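Chapter 7
Sharing a Floor with a Moving Arm: Space, Speed and Stopping
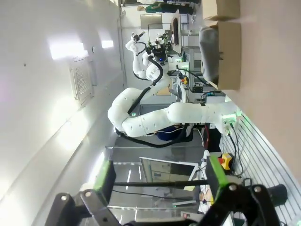

Figure 7.1 A jointed arm on its base unit, with a stop box close to the rail frame and cables trailing between the two. A parallel gripper is in the foreground.

What this chapter covers

By the end of this chapter you should be able to:
mark out the space an arm can reach and the space people may use
explain the difference between a protective stop and an emergency stop
choose a working speed for setting up and for normal running
check cables, stop boxes and stored items before a shift
write a short site rule that other people can follow

You will need the risk sheet you began in Chapter 3 and the list of hazards from Chapter 6. Keep both beside you as you read.

7.1 Why start with the floor

Chapter 6 dealt with the machine on its own: its joints, its gripper, the load it carries. Most of the decisions in this chapter are about what stands near it. An arm that has been set up correctly in an open bay can become a hazard when a rack is moved closer, a carton is left beside it or a second machine is brought in. The arm has not changed, but the gaps have.

Look again at Figure 7.1. There is a steel work table, a shelving rack with equipment and tangled cables on it, a pair of cardboard boxes on the floor and a person some distance off. A floor plan drawn when a room was first fitted out will rarely show boxes, bags or trailing leads, and yet these are the things people step round. For that reason the risk sheet must be filled in on the floor itself, with the machine locked off, and never from the plan alone.

Three terms are used throughout the rest of the book.

Reach space is everywhere that any part of the arm, the gripper or the load could get to if all the joints were free to move through their full travel.

Working space is the smaller part of the reach space that the program uses on a normal run.

Shared space is any part of the working space that a person may enter while the arm has power.

Students often draw the working space and call it the reach space. The mistake matters. A program can be edited in a minute, and a fault can send a joint somewhere the program never asked for. Guards, floor lines and stop boxes are placed by reach space unless a joint has been limited by a hard stop or by a safety-rated setting which has been tested and written down.

Remember to add the gripper and the load. At the Resness training workshop, the floor line round the first arm was painted to suit the bare wrist flange. When a long gripper was fitted later, its fingers passed over the line by 178 mm. The line was repainted and the rule changed: every tool change now calls for a fresh measurement, signed on the risk sheet before power is restored.

7.2 Gaps and crushing points

A crushing point is any place where the space between a moving part and a fixed part closes to less than a body can safely occupy. The usual places are between the elbow and a wall, between the gripper and the table, and between two links of the same arm as it folds.

In the exercises in this book we use a house rule of 500 mm clear space between the reach space and any wall, rack or post that a person could be pressed against. Where that gap cannot be had, people must be kept out of it by a guard. Your own site may ask for more. Follow the figure in the standard that applies to your machine, and where the site rule and the standard differ, use the stricter of the two.

Two machines within reach of each other need a further step. Draw both reach spaces on one sheet. Where they overlap, decide which machine gives way, and make sure that stopping one does not leave the other moving in the same space. If both are to stop together, test it from every button.

7.3 Stopping

A protective stop is called for by a guard, a scanner or a contact sensor. It belongs to normal running, and the arm may be started again once the cause has been cleared. An emergency stop is pressed by a person when something is wrong. It must be reset by hand, and resetting it must not by itself start the arm.

Good practice for stop boxes is short enough to learn:
Place the box where it can be reached without leaning into the reach space.
Keep the area in front of it free of cartons, bags and chairs.
Route its cable so that it can't be tripped over or pinched by the arm.
Fix the box down if the operator works in one place.
Test it at the start of each shift and write the result in the log.

Loose cables deserve a check of their own. A lead that hangs from an arm needs enough slack for the full travel of the joint, but a large loop can catch on a table edge or a frame. Move the arm slowly through its whole range and watch the cable - all of it, from the gripper back to the base.

7.4 Speed while setting up

People are closest to the arm when it is being taught. In this book the limit for teaching is 250 mm per second at the tool, and in the first exercises we work below it, at a round third of full programme speed or less. Use the hold-to-run control and keep your free hand away from the gripper. Nobody else enters the shared space until the person holding the control has agreed to it out loud.

Case study: the Vurken bay

Vurken packs small parts in a unit at Were, using an arm supplied by Grilari. The bay had passed its yearly check in May. In the weeks that followed, a rack was moved 300 mm towards the arm to make room for a pallet truck. The change was not entered on the risk sheet, as the person who moved the rack saw it as storage and the sheet as something for the machine. A fitter found the narrowed gap while changing a gripper pad and locked the arm off.

Before reading on, write down which gap should have been measured again, who should have been told, and what mark on the floor would have shown that the rack had moved. You will come back to your notes in Section 7.6, after the method for measuring stopping distance in Section 7.5.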